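Apr 19, 2024

Larkus field watch, back from a customer with a note saying it loses time overnight. Hand-wound, steel case, case back held by six small screws. One screw head was chewed up before it got to us. Took it out with the wide driver and put it in the tray with the others.

On the timing machine, dial up, full wind: 40 seconds slow per day. Amplitude 224, low for this movement. Crown down was worse, and the trace was ragged. Beat error fine, left alone.

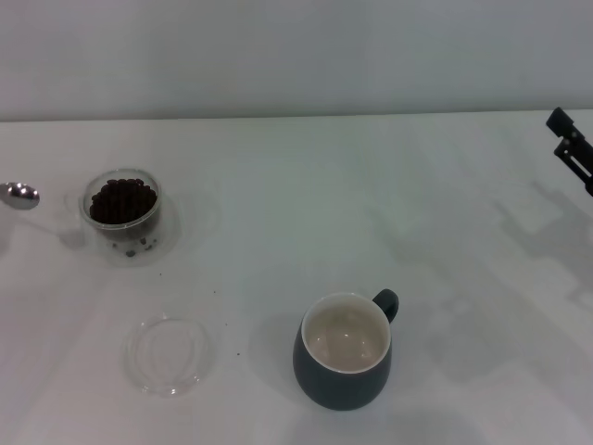 Page last changed: Apr 19, 2024, bench notes / watches

Let the mainspring down and pulled the balance. Hairspring is flat and centered, no sign of magnetism on the compass. Pivots looked clean under the loupe. Old oil had gone to a brown gum on the escape wheel jewels and on the third wheel, top side. The train would not spin freely with the pallet fork out, so that is where the power is going.

Full strip and clean. Two runs in the Gosling machine, then a rinse, then the dryer. Pegged the jewels by hand between runs. The barrel arbor has a little side play but I have seen worse run well. Left the old mainspring in for now. If the amplitude does not come up, there are two of the right size in the Clarkent drawer.

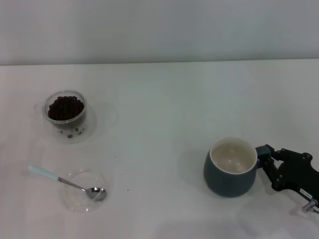
Crown gasket was hard and flat on one side. Replaced it with the closest one from the Budley kit, which went in snug with a bit of silicone grease. The case back gasket is still soft, so it stays. Did not order a new screw - the chewed one still holds, and the customer asked to keep the cost down.

Reassembled and oiled. Dial up it now reads 27 degrees higher than before, and the rate is close enough to regulate. Will let it run a full day before touching the regulator again. Pressure test still to do. The last service mark inside the back is from August, no year scratched in.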